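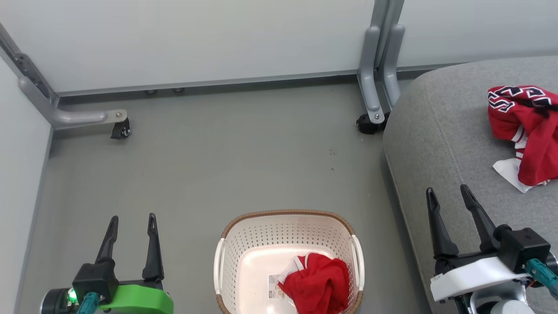 Most of what goes wrong with our laundry pickup stack goes wrong before the arm moves. The planner Pimura sells us is fine, and I have few complaints about the low-level control. What I don't believe is the perception layer, Clamisent, which reports a confidence score for everything and seems to be most confident when it is merging two things into one. A red jersey bunched over a white cloth on a gray sofa is a good case to hand it. The segmenter wants that to be a single object, and the red garment with white trim already in the basket gives it a second chance to be wrong, as the tracker likes to give both reds the same ID. Then the task monitor decides the job is finished and parks the arms - with the jersey still on the seat.

Home > Software > Perception > Gallery
Posted 8/15/26

Notes on the view, for anyone running the Stito build:

Basket: perforated white sides, brown woven rim. Stito fits a rim ellipse first and throws out the holes as noise. I would rather it used them. The printed label on the basket floor is a separate headache, and the default config has no class for it, so it comes back as "garment, small."

Sofa edge: rounded, with a seam curving across the cushion. The plane fitter treats seams as boundaries. You can turn that off, but then it loses the front edge too.

Grippers: both open, fingers up, left and right in the lower corners. Self-masking is supposed to remove them from the depth map. Check yours before trusting any grasp near the bottom of the view.

Our replay set has 526 logged attempts, and in 362 of them the planner was given the right number of objects. The vendor slides call this solved. I'd like to see their logs. The next Clamisent release is due in November and promises better cloth separation - so did the last 2.

Related
- Rainer calibration tool: what the residuals leave out
- Why we stopped tuning the grasp scorer
- Replay logs and how to read them
- Stito config changes, version 8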